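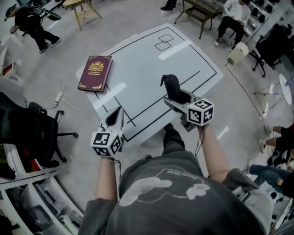 Two grippers over the white board.

Gas leak on Wiken Street: what I know so far

Hi neighbors! A lot of you have written to ask about the leak, so I'm putting everything I have in one spot. On 12/6/24 a gas line was hit during digging at the corner by the old Drastomis building, and people on both sides of the street had to leave their homes in a hurry. I was one of them (in slippers, with the cat under my arm). The fire department let us back in after 3 hours, and I haven't heard of any injuries.

Anayeli Palacios from the city's emergency office told me the cause is still being looked into. She wouldn't guess at a date for the report, and I didn't push her – she sounded like she'd been up all night.

The Vinholm end of the street had its gas back by evening. If yours is still off, please don't try to relight anything yourself. Call the gas company and wait for the technician, even if it takes a while.

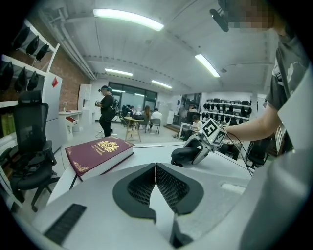 Help with hotel bills

Eustaquio Becerra is collecting receipts from anyone who paid for a room that night. The relief fund we started in November has $1,000 in it, and each household can ask for up to $30 toward food as well. Drop your copies in the box at Nikzad Hall, with your name and phone number on the back!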